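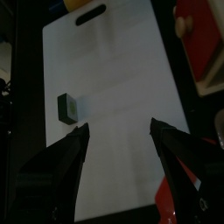 4.2 Materials and arrangement of the table

The Wanico study was concerned with the small things that gather on a shared table and with the places to which they are returned. Larger household items, such as pans and folded linen, have been treated at length in earlier work and were left out. The inventory used in the present section consists of 58 items, all of them light enough to be lifted without effort and most of them small enough to be lost in a drawer. They were divided into three groups: containers, flat surfaces on which other things are set down, and loose items.

The division was not always easy to keep. A cutting board is sold as a tool for preparing food, but in the households visited at Ilance it served for much of the day as a place to put things. A short handle or a slot near one end was valued for hanging the board up, and boards that could be hung were returned to their place more often than boards that had to be slid behind other objects. For the purposes of coding, a board was entered as a surface whenever something other than food rested on it. Small blocks, toy pieces and similar items were entered as loose whether or not they lay on a board at the time.

Containers were coded according to opening, depth and wall. Open bowls and shallow trays were the first choice for mixed items, and the choice was made quickly. Boxes with a narrow opening were seldom used for anything that might be needed again within the hour. Clear or partly clear walls were preferred for hardware such as clips and screws, as the contents could be checked without being tipped out. Figure 4 gives one arrangement of this kind, in which a light blue plastic bowl, a peach-coloured box with a thin dark slot and a translucent pinkish tray stand in a row, with a bright white sheet nearer the middle of the table. The tray holds a small cluster of dark and silver items, while a loosely coiled black cable and an orange-handled tool are at the sheet.

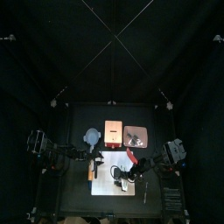

Cables proved the most troublesome of the loose items. They are long when straight and awkward when coiled, and a bowl that takes one cable will rarely take a second without the two becoming tangled. In the Shearer notes on household storage, from which our coding sheet was adapted, cables are placed with stationery. We found this unhelpful and gave them a heading of their own. A cable and the device to which it was joined were recorded together and moved together, even where the household would ordinarily have kept them apart.

Colour was recorded for both the item and the surface beneath it. Dark items on a dark table were passed over more often than any others, and were commonly found at the end of a session by touch. Pale sheets and boards were a partial remedy – a thing set down on them was seen and dealt with – but they also drew further items to themselves, so that by the close of a session the sheet had become a second heap. The working area was limited to a depth of 450 mm from the front of the table. Items beyond this line were left where they stood and were not scored.

The order of work was fixed. Containers were set out first, then surfaces, then loose items, and each arrangement was used in 3 rounds before the table was cleared. Between rounds the loose items were laid out again from a written list. Where a container had been shifted during a round, it was left in its new position, on the view that people who share a table seldom put a bowl back exactly where they found it.

Results for the 28 arrangements are given in the following section. One matter of layout should be noted beforehand. Tall or boxy objects near the middle of the table divided it in two, and each half came to be tidied separately. The effect was strongest where the box had a brightly coloured front, and weakest where the middle of the table was occupied by something flat. Long objects such as a rolling pin were usually moved to one side before any other sorting was attempted, and were put away last.

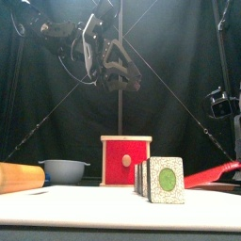

Comments

Guest wrote: Would the authors consider a separate heading for rolling pins and other things that roll? In our kitchen they go to the side first as well, but only because the side has a lip to stop them.

Guest wrote: I should like to know whether the Skindel trays were tried. They are deeper, and in my experience people stop sorting once a tray is deep enough to hide what is in it.

Guest wrote: Agree on cables. We gave ours a hook on the wall and the bowls have been usable since March.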